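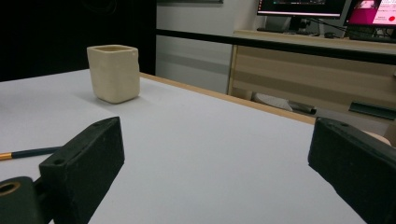

I have now read 43 posts telling me a square cup will change how I drink coffee, so in May I gave in and got one from Villanueva, the little ceramics place two blocks over from my office. Let me say up front that I like how it looks. Cream color, rounded corners, a thick rim, a surface just uneven enough that you believe a person made it. On a bare pale table with a pencil nearby it looks great. Most things do.

My complaint starts with the word "considered." The card in the box says every edge is considered. Fine. Which edge was I supposed to drink from?

Because there are two choices. You drink from a flat side and the coffee comes at you in a wide sheet, or you drink from a corner and it works like a spout. The corner is better. The shop says the flat side is "the intended experience." I tried the intended experience in a white shirt.

Somebody will tell me the sake people have been drinking out of square boxes forever. Yes, and those are small and you sip them slowly and on purpose. I'm trying to get through email.

Next claim: square cups save shelf space. This one I was ready to believe, since it's just geometry. But my shelf is full of round mugs, and one square cup in a row of round mugs saves nothing. You'd need to replace all of them. I'm sure that hasn't crossed anyone's mind at the store.

Also the thick rim. The theory going around is that thick walls hold heat. I poured the same coffee into this and into my old Tavik diner mug and left both on the counter. After 3 minutes I couldn't tell them apart. After 20 they were both sad. Not a lab test, but neither is "trust me, it stays hot."

Cleaning. A sponge goes around a round mug in one turn. With this you have to go into each corner like you're washing a baking dish. The corners are rounded, which helps, and I'll give the maker credit for that. I still found a brown line in one of them after a week.

Price, since people are asking. It was $43, same as the number of posts, which felt like a sign of something. Pradunero sells what looks to me like a very similar one for $90 and calls it a "vessel." I don't own a $90 vessel and can't review it. If you do, tell me which side you drink from.

A few replies saying I'm missing the point and it's an object, you're meant to enjoy having it on the desk. OK. Then sell it as an object. The listing said "for your daily coffee." I went by the listing.

To whoever said the wobbly surface proves it's handmade: it might be! I think mine probably is. But I've also handled cups that come out of a mold wobbly in the exact same places, all of them, a whole shelf. Pick up two from the same batch and compare the dents before you pay extra for dents.

Things it does well, to be fair. It doesn't roll when you knock it over – I have knocked it over. It's steady next to a keyboard. It holds pencils better than any round cup I own, they sort of settle into the corners and stay there.

Which is probably where it ends up. Pencils, maybe paper clips.

Someone sent me the Flarnidell thread where a guy says he's had the same square cup for years and wouldn't trade it for 100 round ones. Good for him. I'd trade mine for one round one with a handle. Did I mention there's no handle? I haven't found one on any side.

Update: used it for an espresso this morning instead of a full coffee. Much better. Small amount, two sips from the corner, done before it got cold. Still annoyed, but slightly less, and I'm leaving it out of the donation box for now.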